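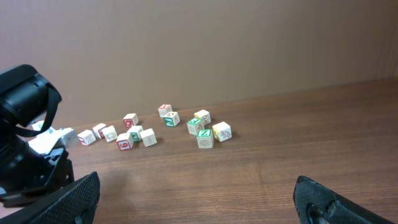 Studum 철자 오류 말뭉치 데이터 카드

이 데이터셋은 한국어를 배우는 성인이 손으로 쓴 짧은 글과 거기서 나온 철자 오류를 모은 것이다. 먼저 밝혀 두면, 나는 이런 말뭉치로 "학습자의 머릿속"을 들여다볼 수 있다는 주장을 별로 믿지 않는다. 글자를 틀리게 적었다는 사실에서 알 수 있는 것은 글자를 틀리게 적었다는 사실까지다. 로마자라면 나무 상 위에 흩어 놓은 글자 블록처럼 초록색 E 하나를 집어 다른 글자로 바꾸면 대체 오류 한 건이 되고, 빨간 글자가 O인지 Q인지 헷갈리는 정도가 판독 문제의 대부분이다. 한글은 그렇게 낱개로 떨어지지 않는다. 초성, 중성, 종성이 한 칸에 모여 있어서 "않"을 "안"으로 적은 것을 음절 대체로 볼지 받침 탈락으로 볼지부터 정해야 하고, 그 결정이 통계의 절반을 만든다. 이 카드의 대부분은 그 결정들에 관한 기록이다.

버전 3 기준. 이전 버전의 수치와 직접 비교하지 말 것. 이유는 아래 "변경 사항"에 적었다.

구성

글: 1,825편
오류 주석: 3,312건
주석자: 5명
오류 대분류: 음운 표기, 형태 표기, 띄어쓰기, 외래어 표기, 판독 불가
파일 형식: UTF-8 탭 구분 텍스트, 유니코드 정규화는 NFC

글 한 편은 대체로 짧고, 한두 문장으로 끝나는 것도 있다. 오류가 하나도 없는 글도 그대로 두었다. 오류 없는 글을 빼고 "글 한 편당 오류 수"를 계산하는 논문을 여러 번 읽었는데, 왜 그렇게 하는지 설명한 글은 아직 못 보았다.

출처

원고는 Flarnska 어학원의 초급과 중급 과정 작문 시간에 나온 것이다. 필자는 모두 성인이고 동의서를 냈다. 제1언어, 학습 기간, 과정 등급이 메타데이터에 들어 있다. 학습 기간은 본인이 적어 낸 값이어서 나는 이 열을 쓰지 않는다. "2년"이라고 쓴 사람이 2년 내내 공부했는지, 2년 전에 교재를 샀는지 구별할 방법이 없다. 쓰고 싶은 사람은 쓰되, 회귀식에 넣고 유의하다고 보고하기 전에 한 번 더 생각해 주기 바란다.

과정 등급도 나을 것은 없다. 등급은 어학원의 배치 시험으로 정해졌고 그 시험에는 받아쓰기가 들어 있다. 철자를 잘 맞힌 사람이 중급에 가고, 중급이 철자를 덜 틀린다. 이 결과를 "숙달도가 철자 정확성에 미치는 영향"이라고 부르면 곤란하다.

주석 방법

전사는 두 사람이 따로 한 뒤 대조했다. 오류 주석도 글마다 두 사람이 맡았고, 의견이 갈리면 세 번째 사람이 정했다. 초안 지침은 Raphaël Mallet가 썼는데 원래 프랑스어 철자 말뭉치용이었던 탓에 낱글자를 기본 단위로 삼고 있었다. 한국어로 옮기면서 기본 단위를 음절로 바꾸고 자모 층위를 따로 두었다. 그래서 한 오류가 두 층위에 모두 나타난다. 두 층위의 건수를 더하면 안 된다. 위의 3,312건은 음절 층위 수치다.

주석자 사이의 일치도는 넣지 않았다. 계산은 했다. 다만 값이 대분류에서는 보기 좋고 소분류에서는 보기 싫어서, 한 숫자로 내놓으면 좋은 쪽만 인용될 것이 뻔했다. 조정 전 주석이 raw 폴더에 주석자별로 들어 있으니 필요한 분류에 맞춰 직접 계산하면 된다.

목표형 문제

오류라고 하려면 원래 무엇을 쓰려 했는지 알아야 한다. 우리는 모른다. 추측할 뿐이다. "되요"는 쉽다. "돼요"로 고치면 된다. "낳다"는 문맥이 있어야 "낫다"인지 정할 수 있고, 문맥이 "어제보다 낳다" 한 마디뿐이어도 대개는 합의가 된다. 그러나 "갔어"와 "가서" 사이에서 망설인 흔적이 있는 문장은 철자 오류인지 문법 오류인지 끝내 갈렸다. 이런 경우 목표형을 두 개까지 적을 수 있게 했고 target_2 열에 들어 있다. 첫 번째 열만 읽어서 쓰는 사람이 많을 텐데, 그러면 우리가 애써 남긴 불확실성이 사라진다.

띄어쓰기

따로 경고한다. 손글씨의 띄어쓰기는 간격의 문제이고 간격은 연속적이다. 원고지를 쓴 글이라면 칸을 보면 되지만, 이 자료는 대부분 줄 노트에 쓴 것이다. 전사자가 붙었다고 보면 붙은 것이 되었다. 보조 용언은 띄어도 되고 붙여도 되는 경우가 많아 허용 범위 안의 변이는 오류로 세지 않았다. 그래도 띄어쓰기 분류는 다섯 대분류 가운데 내가 가장 믿지 않는 분류다. 이 분류를 빼고 돌린 결과를 같이 보고하기를 권한다.

외래어

Jääskeläinen 목록을 기준으로 삼았다. 외래어 표기 변이를 모은 내부 목록이고, resources 폴더에 함께 넣었다. 필자가 고향 도시나 자기 이름을 한글로 적은 것은 오류 주석에서 제외했다. 자기 이름을 어떻게 적을지는 본인이 정할 일이다. "쥬스", "메세지" 같은 표기는 간판과 메뉴판에 널려 있어서 학습자가 본 대로 배운 결과일 수 있다. 규범에 어긋나므로 표시는 했지만 학습자 오류라고 부르기는 망설여진다. norm_only 열의 값이 1인 행이 그런 경우다.

변경 사항

버전 2까지는 "판독 불가"가 없었고 읽기 어려운 글자를 전사자가 짐작으로 채웠다. ㅔ와 ㅐ의 혼동이 특히 많이 나왔는데, 원고를 다시 보니 상당수는 획이 어디까지인지 알 수 없는 글씨였다. 혼동한 것은 우리 쪽이었을 가능성이 있다. 해당 행을 모두 판독 불가로 옮겼고, 이 때문에 음운 표기 오류의 비율이 눈에 띄게 내려갔다. 버전 2로 모음 혼동을 논한 글이 있다면 다시 계산해 보기 바란다. 8월에 올린 수정본에서는 파일 이름의 오타만 고쳤다.

함께 쓰는 도구

Clisard는 자모 층위와 음절 층위를 오가는 변환 스크립트다. NFD로 저장된 파일을 넣으면 종성이 빠진 것처럼 세는 버그가 있었고 지금은 고쳤지만, macOS에서 파일을 옮겼다면 정규화부터 확인할 것. 자동 교정기와 연결하는 기능은 넣지 않았다. 교정기의 출력을 목표형으로 삼아 교정기를 평가하는 일이 너무 쉬워지기 때문이다.

권하지 않는 용도

개별 학습자의 등급 판정이나 합격 여부 결정. 제1언어 추정. 난독증 선별. 특히 마지막 용도로 문의가 몇 번 왔는데, 이 자료에는 그에 관한 진단 정보가 전혀 없다. 많이 틀린 사람과 진단받은 사람은 다른 집단이다.

제1언어별 오류 순위를 표로 만드는 것도 말리고 싶다. 집단마다 크기가 고르지 않고, 같은 반에서 같은 교사에게 배운 사람들이 몰려 있다. 표에 나타난 차이가 모국어의 영향인지 그 교사가 받침을 언제 가르쳤는지의 영향인지 이 자료만으로는 가를 수 없다.

이용 조건

연구와 교육 목적에 한해 쓸 수 있다. 원고 스캔본은 배포하지 않으며, 전사본에서 사람 이름과 전화번호는 기호로 바꾸었다. 빠뜨린 이름을 발견하면 글 번호만 알려 달라. 이름 자체를 이슈 게시판에 적지 말 것. 인용할 때는 Studum과 버전 번호를 함께 적는다.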